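Wall AC right under the ceiling - is it really a problem?
Asked by Ekua Nartey in Heating and Cooling

The installer from Zandden wants 800 dollars to lower the AC in our workroom. He claims it's too close to the ceiling to pull in air. It has run that way for 9 years. I suspect he just wants the job. Has anyone paid for this and noticed a difference?

2 answers

Cormac Hayes
I'd want the gap measured before paying anybody. The manual gives a minimum clearance over the top. If yours meets it, lowering the unit buys you a patched wall and not much else. Wash the filter first - 24 hours to dry, no heat gun. Ours is up high too and I've never seen proof it matters.

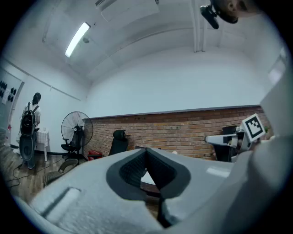 Our AC, near the ceiling light.

hudecfan
mine was 600 to move. felt the same after, maybe a bit quieter?? get another quote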